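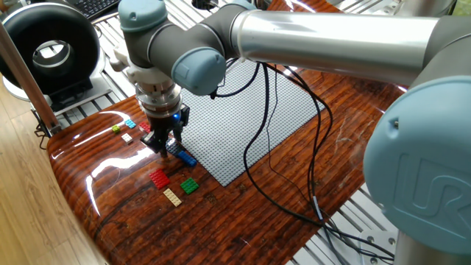
Bricks and flat plates on the varnished tabletop.

Hurnonwood Brick Set: Data Card

Summary
The Hurnonwood Brick Set documents small plastic building bricks and plates on a wood-grain table. It contains 837 records and is maintained by Erkora.

Contents
Each record lists the color and general shape of the pieces used. Colors are entered in plain words, such as "navy" or "tan." Release 3 corrects entries in which cyan and bright blue had been merged.

Baseplate
Records in the baseplate group use a square light gray LEGO baseplate. Its condition is noted separately from that of the bricks.
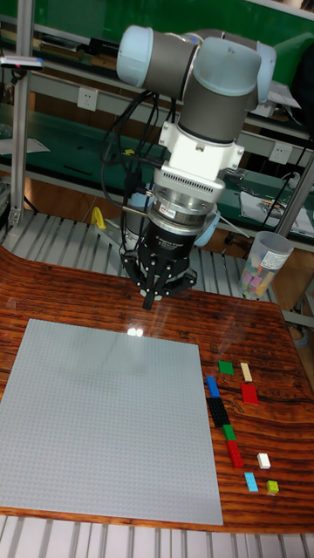 Sewwandi Khondokar asked that yellow-green be kept apart from green in the color list, as the two are easily confused in print. The request is under review for release 4.

Access
Requests should be sent to the Leltberg office and are answered within 7 working days.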